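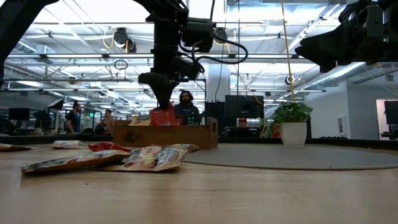

Pre-run checklist, two-arm cell, packet sorting task
Zalterton lab, software side
Filled in by Hiyori Onishi, October. Reviewed by Riku Katayama.

Mark each line OK, FIX or N/A. Comments go under the line. Do not start an autonomous run with an open FIX in sections 1 or 2.

1. Controller

1.1 Both arms report the same controller build. OK

1.2 Joint limits loaded from the cell file, not from the defaults. OK
Comment: The launch script still falls back to defaults without a warning if the path is wrong. I checked by hand. Norbert has a patch in review.

1.3 Speed cap set to 200 mm/s for any run with people near the table. OK

1.4 Stop command from the operator screen halts both arms. OK
Comment: Tested three times from the screen and once from the hardware button.

1.5 Watchdog trips when the planner goes silent for 300 ms. FIX, then OK
Comment: The timeout for the second arm was missing from the config. Added and retested at 14:20. Please keep the two arm blocks in the same order in that file so a missing line is easier to spot.

2. Planning and collision model

2.1 Table height in the model matches the touch-off value. OK

2.2 Wooden box is in the collision model, including the taller end panel. FIX, then OK
Comment: The model had all four sides at the height of the front board. A retreat to the right would have gone straight through the end panel. Updated the mesh and replayed the saved plans with the arms off.

2.3 Plant is covered by a keep-out volume. OK
Comment: The volume is sized to the leaves, which reach well past the pot. Make it bigger when the plant grows.

2.4 Arm-to-arm check is on while one arm works at the box and the other waits. OK

2.5 Waiting pose is clear of the round mat. N/A
Comment: The mat is not used in this task. It stays in the model as part of the table.

2.6 Cable loop at the wrist allowed for in the wrist rotation limits. OK

3. Perception

3.1 Camera calibration is newer than the last camera move. OK

3.2 Packet detector loads the Stuveck weights. OK
Comment: Last validation set was 1,188 crops. Shiny red packets are still the weak class. Asuka is labeling more of the crumpled ones.

3.3 Overlapping packets come back as separate masks. FIX, open
Comment: Where one packet rests on its neighbor the masks merge in some frames, and the grasp point lands on the seam. Not a blocker, as the planner rejects grasps with low mask confidence.

3.4 Packets in the box are not offered as pick targets. OK

4. Logging

4.1 Joint states, gripper state and video share one clock. OK

4.2 Free disk space over 46 GB. OK

4.3 Run notes name the operator and the config hash. OK
Comment: Hash only, please. "Latest" tells me nothing a week later.

Result: cleared for supervised runs. Item 3.3 goes to Asuka Hayashi. Repeat section 2 if the box is moved or replaced.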